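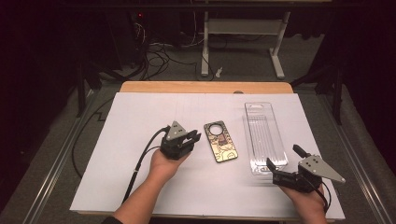 The Case for Less Packaging

A phone case needs very little protection. Protection is, after all, what it is made to give. Yet the usual case still reaches the customer in a moulded clear tray with a hanging tab, and the tray is thrown away within a minute of opening.

At the Gimbridge office of Cikska we reviewed 136 small accessories on sale in Pulville in March. Only 27 came in card alone. Retailers tell us that plastic trays display the pattern well and hang neatly on a hook — both fair points, and both met by a printed card sleeve with a slot.

We therefore ask suppliers to make card the normal choice for cases. Councils should also state plainly which clear plastics they collect. At present many households are left to guess.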